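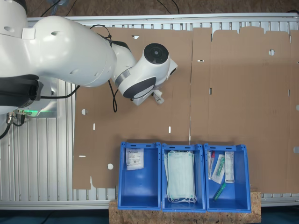
Thoa Vũ hat nach der Zwischenpräsentation schriftlich angemerkt, eine Unterlage aus Wellpappe sei als Arbeitsfläche nur dann vertretbar, wenn Stöße und Falzlinien in der Auswertung getrennt behandelt werden. Der Hinweis wurde übernommen. Kapitel 3 unterscheidet daher zwischen ungestörter Fläche, Falz und Stoß.

3 Unterlage

3.1 Ausgangslage

Die Tischfläche besteht aus parallel verlegten Aluminiumprofilen mit offenen Nuten. Für kleine Teile ist sie ohne Abdeckung ungeeignet: Schmale Gegenstände kippen in die Nut oder richten sich an der Profilkante aus. Gefordert war eine Abdeckung, die ohne Werkzeug aufgelegt und nach Gebrauch dem Altpapier zugeführt werden kann.

3.2 Material

Untersucht wurden aufgeklappte Kartonzuschnitte der Lieferanten Clilow und Bianchini. Beide Sorten sind braun und unbedruckt. Die Zuschnitte von Clilow waren bei Anlieferung leicht gewölbt und wurden über Nacht mit Platten beschwert. Eine Verklebung mit dem Tisch war laut Laborordnung Sultley nicht zulässig.

3.3 Durchführung

Je Sorte wurden 200 Ablagen kleiner Teile protokolliert. Als Fehlablage gilt jedes Teil, das nach dem Loslassen weiter als 8 mm von der Sollposition liegt. Teile, die über die Kante der Pappe hinausrollten, wurden gesondert erfasst.

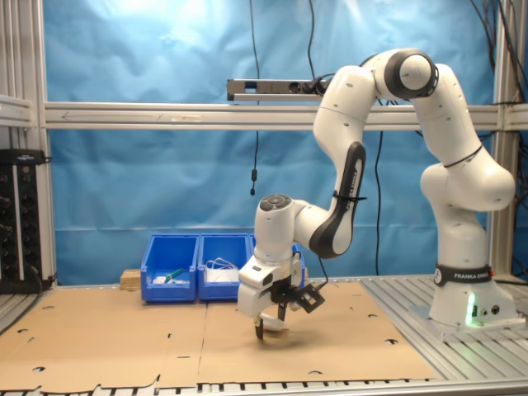 Die Sollpositionen wurden vor jeder Reihe neu festgelegt, damit sich Druckstellen in der Deckschicht nicht auf das Ergebnis auswirken. Nach jeder Reihe wurde die Lage der Zuschnitte gegen die Tischkante geprüft und bei Bedarf korrigiert.

3.4 Ergebnis

Bei Bianchini traten vier Fehlablagen auf, alle am Stoß. Bei Clilow waren es 13, überwiegend entlang der Falzlinien. Auf ungestörter Fläche wurde bei keiner der beiden Sorten eine Fehlablage festgestellt. Der Einfluss der Luftfeuchte wurde nicht gemessen. Für die Reihen im August ist er nicht auszuschließen.

Für die weiteren Versuche im Projekt Stovville wird die Sorte Bianchini verwendet. Sollpositionen auf einem Stoß werden im Versuchsplan gesperrt.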